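Trisuda College boards > Accreditation > Self-study drafts

lua_q: Standard 4 draft is up and I love it! Go read the advising part.
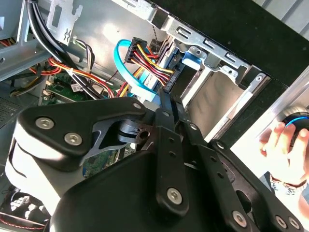

Page last changed: Wednesday, 8:04

torum_bt: Great work, but 96 pages? Milent got theirs done in far fewer.

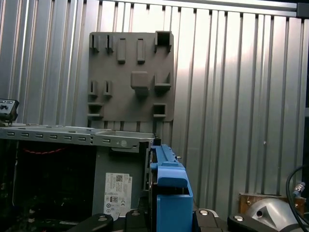
And the student survey belongs up front - it's the best thing in there!

lua_q: Disagree, Bảo. Reviewers want the evidence list first.
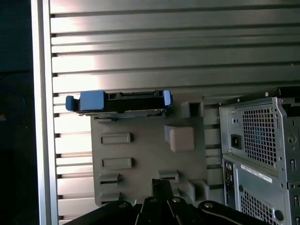

Gray bracket on the slatted panel

dordevic_fan: With Lụa on this one. Appendix 8 is super clear.
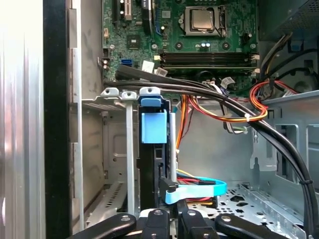
Open tower, CPU in its socket

torum_bt: Fine, but trim the intro before April, please!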